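Part-Time Catering Assistant, Bilbridge Conference House

Posted 28 May 2023
Employer: Prakevholm Catering
Location: Bilbridge
Job type: Part-time, permanent
Reports to: Catering manager

Prakevholm Catering is looking for a part-time catering assistant to join the team at Bilbridge Conference House. We serve breakfast, lunch and afternoon coffee to people attending meetings and training days in the building. The job is a mix of kitchen prep, setting up rooms, serving and washing up. On a normal shift you will do all of these.

The position is open now. We would like the new person to be fully trained before September, when the fall bookings begin and most of the meeting rooms are in use every weekday.

Hours

The job is 16 hours a week, worked as 2 shifts. Shifts start early in the morning and finish after the lunch service has been cleared. We post the schedule ahead of time and you may swap shifts with a coworker if the manager agrees. There is some evening work when a client books a dinner or a reception. Evening hours are paid at a higher rate and are optional during your first three months.

What you will do

Wash, peel and cut fruit and vegetables for the cooks.
Make sandwiches and plate cold dishes from a written menu.
Carry food, cups and drinks to the meeting rooms and set them out before the guests come in.
Keep the coffee station filled and clean.
Answer simple questions from guests and pass on anything about allergies to the cook on duty.
Clear rooms after each service, load the dishwasher and put clean dishes away.
Wipe down counters, sweep the kitchen floor and take out trash and recycling.
Check deliveries against the order sheet and put cold goods away first.
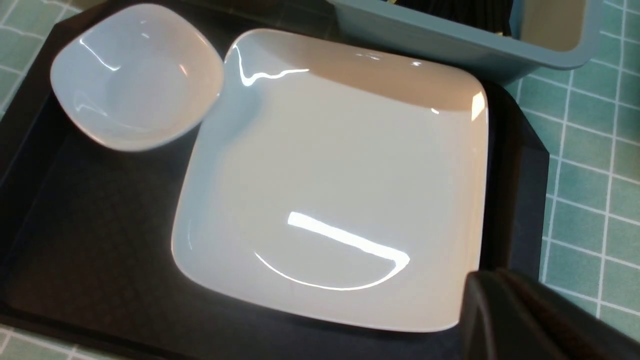
Room service makes up a large part of the shift. Each meeting room has its own order sheet, which gives the time, the number of guests and any special meals. Smaller orders go up on trays and larger ones on a cart. For a single guest who is eating apart from the group, we use a black tray with a large square white plate and a smaller square bowl beside it, and the assistant checks both dishes for chips before the food goes on. Drinks are carried separately. You will learn the room numbers and the service elevator on your first day, and an experienced assistant will go with you until you know the route.

Lunch is the busiest time. Several rooms may break at the same hour, and meetings do not always stop when the sheet says they will. You need to be able to wait quietly in a hallway, and also to move quickly when a room breaks early.

What we are looking for

You do not need experience in catering, though it helps. We will train you in food safety, safe lifting and the use of the dishwasher and slicer. We do ask for the following:

You are on time and let us know early if you cannot come in.
You can stand and walk for most of a shift and lift a full dish rack.
You can read an order sheet and a food label in English.
You are polite to guests and to the people you work with.
You keep yourself and your work area clean.

A food handler card is required by the end of your second week. If you do not have one, we will pay for the course and for the hours you spend taking it.

What we offer

Hourly pay, with a raise after you finish training. The current rate is listed on the application form.
A free meal on every shift.
Paid sick time and paid vacation, based on hours worked.
Two sets of work clothes, washed by us. You supply your own closed, non-slip shoes.
A locker and free parking behind the building. The Akande Street bus stops across from the main entrance.

The team is small and most people have been here for years. Assistants who want more hours are asked first when a longer shift opens up. Those who want to learn to cook can spend time at the prep station with one of the cooks in the slower weeks of the year.

How to apply

Pick up an application form at the front desk of Bilbridge Conference House, or fill in the one on the Truvari job board under Prakevholm Catering. Tell us which days you can work and list your last two jobs, if you have had any. A resume is fine but not required. Please do not send copies of your ID at this stage.

We read applications as they come in and will close the posting when the job is filled. If we would like to meet you, we will call the number on your form. The interview is short and is followed by a paid trial shift of 3 hours in the kitchen. Wear closed shoes and tie back long hair for the trial. We will let you know either way within a week of your trial shift.

If you need a change to the interview or the trial because of a disability, write this on the form or tell the front desk, and we will arrange it with you.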